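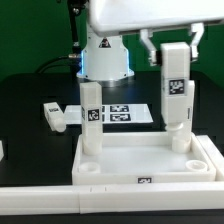 How long must a new shelf be left before it is loaded?
Leave it for 20 hours after the last fixing has gone in, longer if the wall plugs were set with resin.

Sirnby Wall Shelf - Section 4: Fixing and levelling
By Darren Bloxham, October 31, 2020

1. Find the studs or solid masonry and mark the centre line in pencil.
2. Hold the rail against the line. Check it with a spirit level at least 600 mm long.
3. Drill the two outer holes to a depth of 35 mm. Clear the dust before pushing in the plugs.
4. Drive the outer screws until the heads touch the rail, then stop.
5. Check the level again and drill the remaining holes.
6. Tighten all screws by hand, working from the centre outwards.

Caution: do not drill directly above or below a socket or switch - cables often run there.
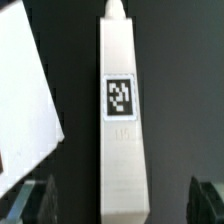 Fig. 4.2 White block, upright, with square marker label.

Note: on plasterboard without studs, use the Koveck cavity fixings (sold separately) and keep the load under 14 kg per shelf.

7. Slide the shelf on to the rail and fit the end caps.

Shares: 14 | Comments: 0
© Sirnby. Contact us | Back to top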